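Emon kitchen handling, progress report to Kivlow for May
Prepared by Roxana Sima

We found it! The slipping-grip fault that ate most of April has a cause, and I'm very happy to be writing that down. Out of 700 logged pick attempts, 92 ended with the fingers closing and the controller reporting "held" when they had nothing between them. Most of those were on the green colander, where the wrist view is full of small holes and glare. 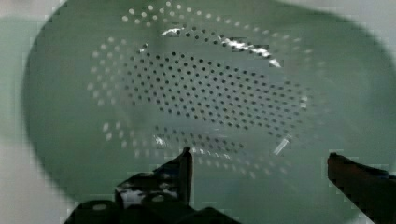

Sorin Surdu asked whether the glare alone could explain it, and said he would want the lights ruled out before anyone touched the software. Fair point, so we ran the set again with the overhead lights dimmed, and the false "held" reports kept coming at the same rate. The trouble was in the finger position signal. It froze for up to 40 milliseconds when the wrist turned far enough to pull on the cable, and the controller took the last good value as proof of a grip.
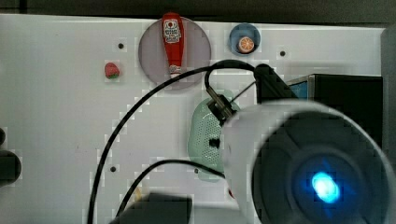
The second half of the problem worries me more. With a false "held" in memory, the arm moved off at carrying speed, and on one run it kept going after Silviu Dumitrescu pressed pause. The emergency stop worked at once and he was well outside the marked area, but a pause that can be ignored is a safety matter, and we stopped all runs that afternoon.
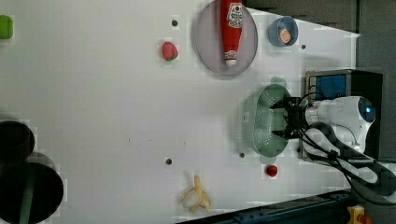
Since then we have rerouted the cable with more slack, and a frozen signal now counts as a fault and halts the arm. Maricica Pîrvu rewrote the pause handling in two days (wonderful work) and is testing it at low speed with the plates and the colander.

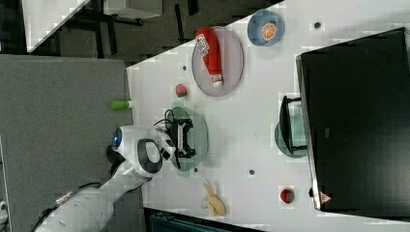 Will this move the Skutov demonstration?
We are asking for two extra weeks, and the added cost is 3,035 dollars for cable and the outside safety check.

Full-speed runs stay off until that check is signed.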